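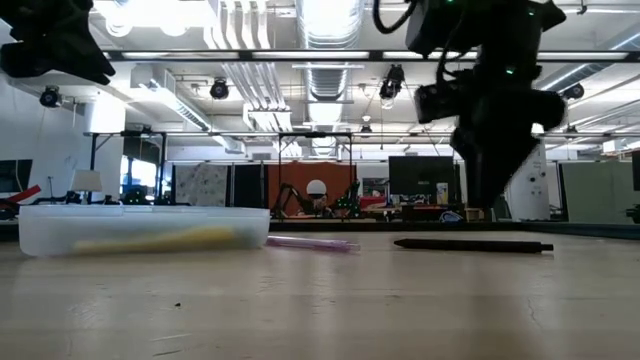
September 2020
By Lucie Gauthier

Progress report to the Griletti equipment fund: second bench and spares

We have spent less than we planned and we have more to show for it than I dared hope in February, so this is a very happy report to write! The main purchase, the second arm for the tabletop sorting work, is in and running. What follows is where the money went, what we learned on the way and what we would like to do with the rest.

The arm came from Prelar, on the quote you approved. Delivery slipped twice over the spring, which was no great surprise, and the gap gave us time to sort out the mounting plate and the power supply properly. I had put both of those down as minor items in the original plan. They weren't minor. Anyone budgeting for a second arm should treat the mounting, cabling and emergency stop as a purchase in their own right, and I have rewritten our planning sheet so that they have their own lines from now on.

Grippers are where I changed my mind. The first plan had us buying one expensive adjustable hand from Fehr and sharing it between benches. After a month of trying things out, we went for plain two-finger grippers and a stock of spare fingers at 40 euros a pair. Pens and pencils are a good test for them, being thin, smooth and inclined to roll, and a plain finger with a decent tip is easy to swap when it wears. We can afford to be a bit rough with them, and the team tries far more in a day as a result.

The small cameras at the wrist were the other open question. We looked hard at a faster model from Kenska to cut down the blur when the arm is moving, but each one costs 454 euros before the bracket and the longer cable.
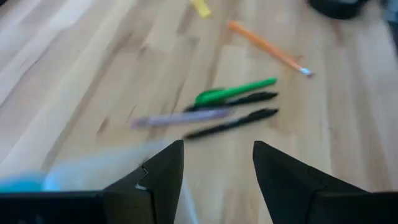 My view is that we should buy one, fit it to a single arm and compare it with what we already have on the same tasks before ordering any more. Some blur during a quick move may not matter much if the view is clear by the time the fingers close. I would love to be able to give you a proper answer to that in the next report — it affects the price of every bench we build from here on.

The everyday materials have cost next to nothing. Stationery and plastic tubs are cheap, easy to replace and surprisingly hard to handle well, especially see-through plastic, which gives us more trouble than anything else on the list. The whole lot came to 317 euros, and that included the storage boxes.

Still to buy, if you are content with the plan: the single trial camera, a second set of spare fingers and a better lamp for the darker end of the bench. The service contract can wait until the Prelar warranty is closer to running out. I would rather hold that money back for a spare power supply, as losing one now would stop the new arm completely.

Thank you for letting us move money between headings in the summer. It made a real difference, and the people on the benches noticed it straight away. The updated planning sheet is with your office, and I'm glad to go through any of the lines on it.

Last updated: version 2

This site uses cookies to remember your settings. Accept | Manage choices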